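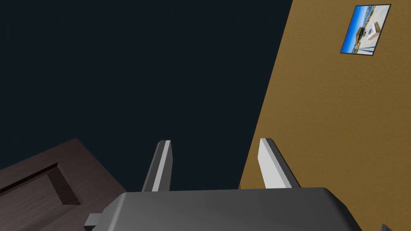
Two upright fingers with an open gap between them. Computer render.

Bancombe Bread Log
Data card and readme, last revised 2025-07-02

Welcome, and thank you for taking an interest in other people's bread. The Bancombe Bread Log is a collection of notes kept by home bakers in and near the town of Bancombe, typed up from kitchen notebooks, the backs of envelopes, and in one case a wall calendar with a good deal of butter on it. Each row is one bake. If you have ever wondered why your dough sulks in December and runs all over the counter in summer, you are in the right place, though I can't promise you'll leave with an answer.

What's in it

The log holds 2,133 bakes from 11 households, made from 134 different recipes. Most are plain yeasted loaves and sourdoughs, with a fair number of rolls and flatbreads, and a long run of rye from a single household that bakes very little else. Cakes, muffins and quick breads were left out. We did argue over soda bread for a while and in the end it went in, marked "soda" in the leavening column so you can drop it if you feel strongly.

Files

bakes.csv is the main table, with 19 columns.
recipes.csv has one row per recipe, joined to the main table by recipe_id.
notes.txt is the free-form remarks, one to a line, each starting with its bake_id. Please do read some of these even if you only came for the numbers!
CHANGES is the history of corrections.

Columns people ask about

flour_g, water_g, salt_g: Weights in grams. Bakers who measure in cups had their cups weighed for them, using their own cup and their own way of scooping, which turned out to matter more than I would have guessed. The measured column says "cup" or "scale" so you can tell which is which.

hydration: Water divided by flour, as a percentage. Milk counts as water here, which is not strictly right, but correcting for it seemed like false precision when half the milk was poured by eye.

kitchen_temp_f: Fahrenheit, read off whatever thermometer was in the room. Blank means it wasn't written down. It does not mean zero, and the early release that filled blanks with zero has been withdrawn with my apologies.

rise_minutes: First rise only. An overnight rise in the refrigerator is recorded in cold_minutes.

starter: Either "none", or the name of the starter. There are two named ones, Arnov and Saithong, and both have been split and passed between households so many times that I would not treat either as a single living thing. Arnov is kept stiff and fed on rye. Saithong is runny and gets white flour.

crumb and crust: Scores from one to five, given by the baker on the day. These are opinions. One household has never given itself a five and another gives very little else, so please compare bakes within a household before you compare across them.

How it was gathered

Bakers wrote whatever they normally wrote. We handed out a one-page form at the start and it was mostly ignored, so the typing-up took far longer than planned. Where handwriting could be read two ways, the entry was taken back to the baker, and if the baker couldn't read it either, the cell was left empty.

Rows are sorted by household and then by order of baking. Calendar dates have been reduced to month. A few people bake for birthdays and family occasions and preferred not to have those days spelled out, which seemed fair. Household names are replaced with letters.

Things to be careful of

Failures are underreported. People don't rush to the notebook when a loaf has gone flat, and several bakers told us so quite cheerfully.

Oven temperatures are the dial setting. The oven in household F runs hot and everybody who has eaten there knows it, but we have no measurement to correct it with.

All of the kitchens are in one small area with the same fairly hard tap water, so anything you find may not travel well.

Brand names of flour were removed. The flour_type column keeps white, whole wheat, rye, spelt and mixed.

Getting it

The files are served from a Soltel mirror, and the whole lot is small enough to open in an ordinary spreadsheet program. Save your own copy before sorting anything, and watch that the spreadsheet doesn't turn the bake_id values into dates, as mine did twice.

Use and credit

You may use, copy and change the log for any purpose, classroom use very much included. Please credit it as "Bancombe Bread Log" and mention the revision date. We ask that you don't try to work out which household is which.

Corrections

If a number looks wrong, send the bake_id and the column name along with what you think it should be. A loaf with 90 grams of salt in it has already been reported many times. It was checked with the baker, and it stays.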